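The Bread Keeper of Tustalach

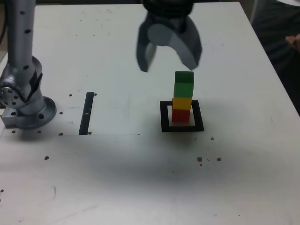

The first thing she does when I come in is hand me a jar and tell me to smell it. I expect something sharp. It smells like apples, and a little like a new tennis ball.

"Right?" she says, and she is already reaching for the next one. "That's rye, fed last night. Now try this one. Same flour, same water, same shelf, and it smells like yogurt. I've been doing this for years and I still can't get over it."

She runs Eklow, a small bakery on the hill road in Tustalach, and she keeps sourdough starters the way other people keep tomato seeds. There are 52 of them in a tall refrigerator behind the shop. She asked me to leave her name out of this piece. The bakery has a name, she says, and so do the starters, and that's plenty of names to remember.

I had come to talk about bread. We did get to bread eventually, but for most of the first hour we talked about jars.

It started with a move. She had been baking at home in another state, with a starter a neighbor had given her, and when she drove across the country to Tustalach she carried it on the passenger seat with the belt around it. For the first two weeks in the new kitchen, every loaf came out flat.

"I was heartbroken! I thought I'd killed it. I was feeding it three times a day and practically singing to it. Then an older woman down the street gave me a spoonful of hers, and it went up like a balloon. So I asked her what she did, and she said she fed it when she remembered to. She kept it in a coffee can. And I thought, okay, I know nothing about this, and I want to know everything."

The old starter came back in the end. The water in Tustalach is hard and the kitchen was cold, and once she moved the jar on top of the refrigerator it was fine inside a week. By then she had already begun asking around. People who baked would tell her about somebody else who baked. She drove out to farms. One starter came from a family that had only ever used it for pancakes, and she still uses it only for pancakes, "out of respect, and because the bread it makes is terrible."

I asked how many she has been offered over the years. She keeps a notebook, so she could tell me: 222. Most of them she tried once or twice and didn't keep.

"People get a little hurt when I say that, so I want to be careful. There was nothing wrong with them! But a starter is a living thing you have to feed, and I have one pair of hands. If two of them behave the same way and taste the same way, I keep the one I have a better story for. I know that's not science. I'm a baker."

She is quick to point out what she doesn't know. People bring her starters that are supposed to be a hundred years old, and she writes down what they say, and she writes "family says" next to it. Whether any of the original yeast is still in there is a question she's happy to leave to others. What she can tell you is how each one acts on a cold morning, how long it takes to double, and whether the crumb comes out tight or open.

The one she is proudest of is called Apaza. It came in an envelope, dried to flakes, from a customer whose grandmother had baked with it in the mountains. It took nine days to wake up.

"Nine days of gray paste. I'd look at it every morning and go, well, maybe tomorrow. And on the ninth day there was one bubble. One! I ran out front and told the people in line. They were very nice about it."

Apaza now goes into the big round country loaf, which is the one that sells out first. It's slow. The dough is mixed in the afternoon and left until the next morning, and it has a dark, chewy crust that keeps well. I bought one on the way out and it was still good on the fourth day, toasted, with too much butter.

The flour comes from Skusar, a mill on the river about an hour's drive north, which grinds on stones and sends it down in paper sacks. She is as excited about flour as she is about jars. She pulled open a sack so I could put my hand in, and she was right that it felt different from what I have at home. It was almost sandy, and it had a smell to it, like a hayloft.

"Flour is supposed to smell like something. People come in and say they don't like whole wheat, and I say, well, you don't like old whole wheat. It goes stale, same as nuts do. Buy a small bag, use it up, keep it in the freezer if you're slow. That's the best advice I have, and it costs nothing."

We sat down at last with coffee and I asked her the question I suppose everyone asks, about what a beginner should do. She put her cup down to answer.

"Get a scale. I mean it. I fought it for years, I thought it was fussy, and then I bought one and my bread got better the same day. For a first loaf I tell people 500 grams of flour. It's a nice number, it fits in a normal bowl, it makes one good loaf. Do the same loaf every week for two months and change one thing at a time. Everybody wants to start with olives and walnuts! Olives are wonderful. Do olives in month three."

And the starter itself?

"Feed it equal weights of flour and water. Put a rubber band around the jar so you can see how high it went. If it has liquid on top, pour it off or stir it in, it's hungry, that's all it is. If it's pink or orange or it's got fuzz, throw it out and wash the jar well. And then come see me and I'll give you some more."

She does give it away. Anyone who comes in with a clean jar goes home with a spoonful, along with a card that says which starter it is and how to feed it. On a busy morning this slows the line down, and the regulars have learned to allow for it. Each September she sets up a long table out front and gives out whichever ones people want, and talks herself hoarse. This year she gave out 560 spoonfuls. She knows because she had printed that many cards and there were none left.

"I was writing on napkins by the end! No, wait, so it was over 560, if you count the napkins. I don't know how many napkins. There were kids naming them before they even got to the car."

I wondered whether it bothered her to hand out the thing her shop is built on. Another bakery could take Apaza and make the same round loaf across the road. She laughed at that for quite a while.

"Please do! Please open across the road, I could use a morning off. But it wouldn't be the same loaf. Give it a month in your kitchen, with your flour and your hands and whatever temperature you keep the heat at, and it's your starter. I've had people bring me back a jar after a year and I couldn't have told you which one it was. And then also, if my refrigerator dies some night, which it did once, I know where to go and ask."

The refrigerator died in the middle of a heat wave. She lost four jars outright and most of the rest were sour and sluggish. She put a note in the window, and within a few days people had brought back three of the four. The fourth was one she had never given to anyone, a barley starter that she'd been saving until she understood it better.

"That one still bugs me. I was being careful with it, and I should have been handing it out."

These days she dries a little of each one as well, spread thin on parchment and crumbled into envelopes, and keeps the envelopes in a cookie tin at home. Drying is easy, she says, and anyone with a starter they love ought to do it this weekend. Spread it as thin as you can, leave it out until it snaps, and keep it somewhere dark. To bring it back, use warm water and a little flour and be patient with it.

By then it was nearly time for the afternoon mix and she was tying her apron back on. She asked what I bake at home. I said not much, some banana bread, and that I'd had a starter once and forgotten it behind the milk.

"How long ago?"

I said a year, maybe a bit more.

"Is it still there?"

It was, as far as I knew.

"Oh, go home and feed it!" she said. "Scrape off the top, take a bit from the very bottom, give it rye if you have rye. I'm serious. Call me when it bubbles."

I fed it that night. On the fifth morning it had come up past the rubber band, and I called the shop. She put the phone down on the counter to tell the line.

Eklow is open every morning from seven until the bread is gone. Bring your own jar, with a lid.

Search this site Enter keyword Go

Posted 7 Nov 2021 | Contact us | © 2021 All rights reserved | Back to top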